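The green box and other small victories

I have finally sorted out the back room. Well, most of it. There's a heap behind the door that I'm choosing to call "pending" and if you come round please don't open the door all the way.

If you've been reading since we moved to Kiltombridge you'll remember the state of it. For a good 18 months it was where things went when they had no other home: the Christmas bits, one and a half sets of curtains, a lamp I don't even like. I kept shutting the door on it and saying I'd have a go in the spring. Then spring went by, and it was June and light until all hours and I'd run out of excuses.

So I took everything out, and then spent a week walking round it all in the hall, which was horrible. Some of it went to the charity shop, some of it went to the tip, and a shameful amount went straight back in (I know, I know).

The walls were the easy part. They're plain white now. I did look at colours, I had a whole row of little sample pots lined up on the sill, and every one of them made the room look smaller and a bit poorly. White it was. Two coats, and I got it in my hair both times.

The ply came from Pirzada, and they cut it for me while I waited. I love how pale it is. I had visions of it all sitting perfectly flush and of course it doesn't, there are seams, and one or two of the edges lift a little if you look along them. I've got a plan for that involving double-sided tape and possibly some swearing. But it's such a nice warm thing against the white, and everything you put on it looks brighter, the green box and the red block especially! 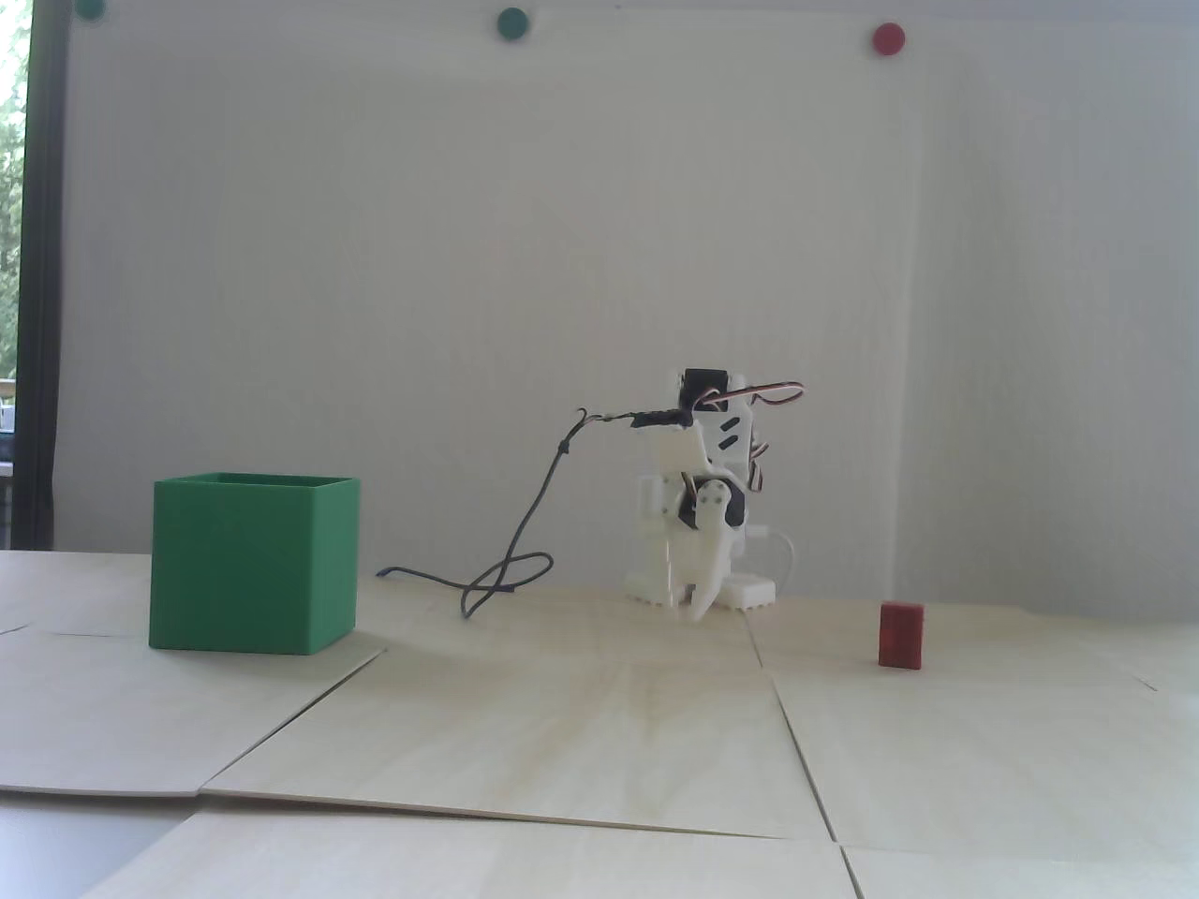
Why one box

My old system was lots of little tubs with labels. It looked wonderful for a day. After that I'd stand there with some small thing in my hand, wondering if it was "bits" or "odds", and put it down on the nearest surface and walk off. Multiply that by a year and you've got my house.

Now there's one green box, no lid, and if it's small and it's out at the end of the day it goes in. I got it from Vevico along with a washing-up bowl and some pegs, and I nearly didn't because it was the last one and I'd wanted the blue. I'm so glad now. Green is very cheering first thing in the morning.

The no lid part matters more than I'd have guessed. I had lidded ones before, and a lid is a place to put things, so things got put on it, and then you couldn't get into the box without moving the things. Round and round. With this you just drop it in from wherever you're standing, more or less. You do have to rummage a bit when you want something back, and I don't mind a rummage.

The evening round takes me 20 minutes if I'm honest with myself and do the corners, far less if I'm not. I put the radio on. The red blocks are always last, don't ask me why, you'd think they'd be the first thing you'd spot on pale wood. I've trodden on one in my socks. I've found one in a mug.

I also stuck some round magnets up on the wall near the top, which was meant to be for postcards and lists and that sort of thing. They came in a bag from Gristitz – far too many, so if anybody local wants a handful, shout. I haven't worked out what's going up there yet. I keep starting a list and then leaving it in the kitchen. For now I just like them as they are.

And there's the window. It has a dark frame and I was all set to paint it white to match, and then I sat in there with a cup of tea one morning with all that green outside and thought no, leave it alone. It makes the leaves look greener. I've never had a room with leaves in the window before – the old flat looked out on bins.
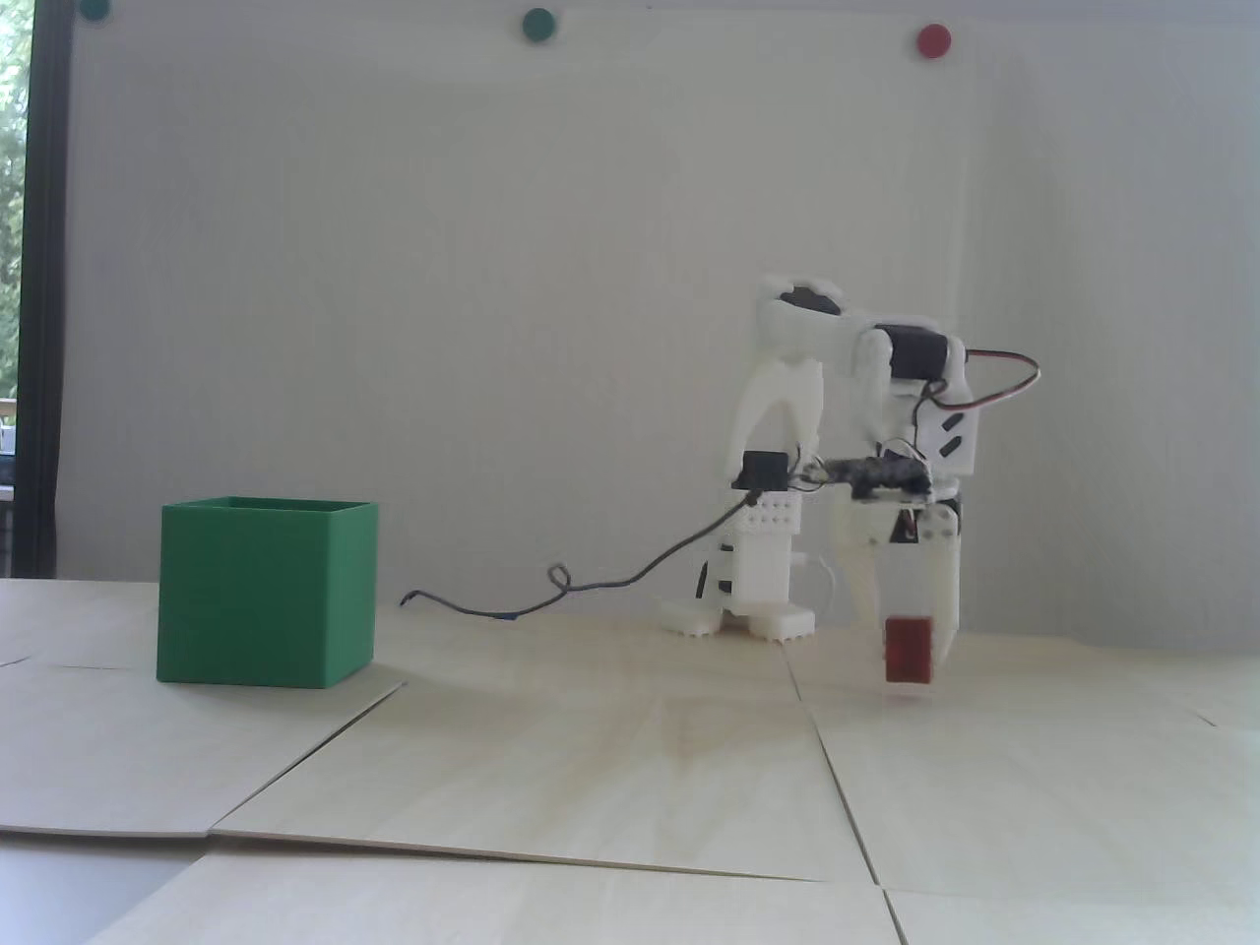 Still to do

The tape for those edges. The pending heap. Curtains, maybe, although I've gone off the idea now I've seen how much light comes in without them. I'd like a low shelf too, just a plain one, but I've measured for it twice and got two different answers, so that's on hold until I can find the good tape measure (which is probably in the green box).

Somebody asked in the comments last time if I regretted not getting it all done properly by a professional. I got one quote and it was just over 2,000, so no, not for a minute. I can live with a wonky seam. Next time, the airing cupboard, if I'm feeling brave.

Get in touch via the contact page | All words my own, please ask before borrowing | Back to top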